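# Getting Coffee Stains Out of Your Everyday Mugs

If you drink as much coffee as we do at our house, you've got at least one mug that looked lovely the day it came home and now has a brown ring inside that no amount of regular dish soap will touch. I put up with mine for years. Then one Sunday my brother-in-law Kyung-tae Ham was over, looked down into his cup, and asked me very politely whether I'd rinsed it. I had! I'd washed it twice. But I could see his point, and that afternoon I pulled everything out of the cabinet and got to work.

## What you'll need

- Baking soda (a small box will do a whole cabinet)
- Plain white vinegar
- A soft sponge, and an old toothbrush if you have one
- A kettle
- A clean dish towel

You don't need a special cleaner. I bought a tub of something called Plevico once and it did a fine job, but the baking soda did just as well and I already had it in the pantry.

## Step 1: Start with a plain wash

Wash the mug the way you normally would, with warm water and dish soap, and get any milk or sugar off the rim. Rinse it well. It's tempting to skip ahead, but the paste in the next step grabs much better on a mug that isn't greasy. Leave it a little damp inside.

## Step 2: Make the paste and rub it in

Put 6 teaspoons of baking soda in a small dish and add water a few drops at a time, stirring as you go, until it's thick like toothpaste. That's enough for several mugs, so line them all up and do them together while you've got your sleeves rolled.

Scoop some up on the sponge and rub it around the inside in slow circles, starting at the bottom where the stain is usually darkest. Go easy. You want the paste to do the work, and a green scouring pad will leave fine scratches that hold on to coffee even worse the next time.

Two-color mugs, the ones that are dark on the outside and white on the inside, are the ones that most need this, and I have a real soft spot for them (a black one with an orange handle makes any kitchen shelf look cheerful). The outside hides everything, so you can go months without noticing what's happening in there. Tip the mug on its side under a good light and look all the way to the bottom before you decide it's clean.

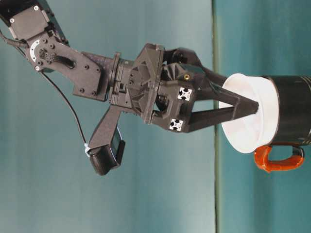

## Step 3: Let it sit, then rinse

Leave the paste on for fifteen minutes or so. I usually fold laundry. Then rinse with warm water and wipe the inside with your fingers to feel for any grit. If it still feels chalky, rinse again, or your next cup will taste a bit like a swimming pool.

## Step 4: Soak the stubborn ones

Some rings need more convincing, especially if the mug has held strong tea. Heat some water in the kettle, let it cool until it's warm and comfortable to the touch, and fill the mug halfway. Top it up with vinegar and let it stand for an hour. After that, go around once more with the toothbrush, paying attention to the corner where the wall meets the base.

Please don't pour boiling water into a cold mug. I cracked a favorite that way, one from the pottery sale in Furnolcombe, and I still think about it.

## Step 5: Don't forget the handle

Handles collect a film where your fingers go, and a bright-colored one shows it sooner than a dark one does. A dab of soapy water on the toothbrush, run along the inside of the curve, takes care of it. If the color is painted on top of the glaze, or you aren't sure, use only the soft sponge and keep the baking soda away from it.

## Drying and keeping up with it

Dry the inside with the towel and set the mug upside down on a rack for a while before it goes back in the cabinet. I do the paste about once a month now, and in between I try to rinse my cup as soon as I've finished it, which I manage maybe half the time. The other half, it goes in the sink with a little water in the bottom until after supper.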